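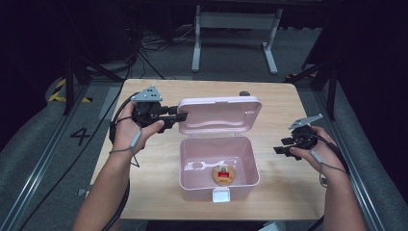

February, finish trials, page 2 of whatever this is now. Started 7:40 am, heat on since six, shop still cold at the back bench.

Carrying on from the water ring mess. Short version for anyone reading who missed it: wipe-on coat on the coasters looks great for a week and then a cold glass leaves a white ring. Happens on the maple, happens worse on the beech. Mirta Paredes thinks it's moisture getting under the film. I thought it was us packing them up before the film was hard. Could be both.

What's on test:

A - shellac only, dewaxed, two coats
B - shellac then the Kistar wipe-on over it
C - Kistar wipe-on straight on wood, three coats
D - hard wax oil, one coat, buffed
E - bare wood, control

All beech, all from the same Barrientos board so grain should be a wash. Sanded the lot to 300 yesterday. Went through more paper than planned, the beech loads it up fast. Blow it off every few strokes, don't slap it on the bench, that's how the corner of the last sheet tore.

Grain raise: wiped everything with a damp rag, let dry, knocked back with a worn piece of the same paper. Forgot to do E. Did E after. So E was a couple hours behind the others, noting it here so I don't get excited about it later.

8:15 Shellac on A and B. Flaked stuff from the jar, not the can. Strained through a coffee filter, took forever, next time use the paint strainer cones, they're in the drawer under the vise. First coat went on thin and flashed off quick. One drip on the edge of an A piece, left it, will scrape.

8:50 C gets its first coat. Smell is strong, door cracked open, which is why the back bench is cold again. Can't win.

Note on rags. Flat on the rail outside to dry, NOT in the bin. Somebody balled one up last week and left it on the saw. I'm not going to make a speech about it. Flat. Outside.

9:30 D done. Hard wax oil is so easy to put on that I'm suspicious of it. Spread with the white pad, wait, buff off. Color went a bit warmer than the others. Mirta likes it, says it looks like a thing you'd want to pick up. I said it looks a little greasy under the window. Agreed to ask again when it's cured.

Second shellac coat on A and B at ten. Scraped the drip first. Scraper needs a new burr.

Break. Called Mevbridge about the cork. They're out of the thin sheet till later in the month, have the thick. Thick makes the coaster sit up too proud, looks like a hockey puck. Told them no, put us down for thin. They want 880 as a minimum order on the sheet now (dollars). It was less last year. Need to talk to Edgate and see if they want to split it since they use the same stuff for the trivet feet. If they don't we could go felt. I don't love felt, it holds water and then you get the ring on the table in place of the ring on the coaster.

1:10 pm Checked tackiness. A dry. B dry, ready for wipe-on. C still grabs the finger a little near the rim where it pooled. Wiped too heavy there. D feels dry but I know it isnt.

B gets the first wipe-on over the shellac. Scuffed lightly first with a gray pad. Very lightly. Cut through on one piece right at the edge anyway. Marked it with a pencil X on the bottom so it doesn't get counted with the good ones.

Now the thing I should have done at the start. Wrote the cure time on masking tape and stuck it on the shelf under each group. Last round we went by memory and mine said four days and Mirta's said six, so the whole round was no use to anybody.

Plan is test at nine days and again at 28. The label on the Kistar says full cure takes a good while longer than dry to touch, everyone skips that line, me included. If the nine day pieces ring and the 28 day ones don't, then it's a packing problem and we just hold stock longer before it ships. Easy fix, annoying fix, needs shelf space we don't have.

Test method so we do it the same both times:

Glass straight from the freezer, filled with ice water
Set it on the piece, leave it an hour
Lift, don't wipe
Look at it right away, look again next morning
Then same again with hot coffee in the thick mug, different piece from the same group

Write down what you see before you talk to the other person. Mirta's rule and a good one. Last time I said "oh thats bad" out loud and then we both wrote bad.

Mirta wants vinegar on the list and red wine. Fine. Vinegar on scrap first. I want sweat / hand oil but can't think how to do that fairly. Maybe just keep one of each by the phone and handle it.

2:45 Side question, edges. Everybody looks at the face but the end grain at the rim is where the water gets in I think. It drinks the first coat and looks dull right after. On A the rim looks starved even with two coats. Going to give half of A an extra pass on the rim only, with the small brush. Those get a pencil dot on the bottom. Dot = extra rim. X = sanded through. Don't mix them up.

Also should try sealing the bottom BEFORE the cork goes on. Right now the bottom gets nothing except glue. If one side is sealed and the other isn't it's going to cup, and two from the December batch did cup. Didn't connect it until I was standing there with the brush today. Put this down for next round, too many things changing in this one already.

3:30 Second coat on C. Much thinner, folded the rag tight. Better. Rim still shiny from the pool but I'm leaving it, customers would get one like that sooner or later so it might as well be in the test.

Dust. There's dust in everything. Whoever ran the belt sander after lunch (me). Next round no sanding the same day as finishing.

To do
- burr on scraper
- ask Edgate re cork split
- more gray pads, small cups, strainer cones are low too
- third coat on C tomorrow, second wipe-on for B
- buff D again with the clean cloth and see if the greasy look goes
- move the shelf off the outside wall, it's cold there and that's got to slow the cure
- find the thick mug

4:20 Mug was in the truck. Stopping here, door shut, rags are out on the rail.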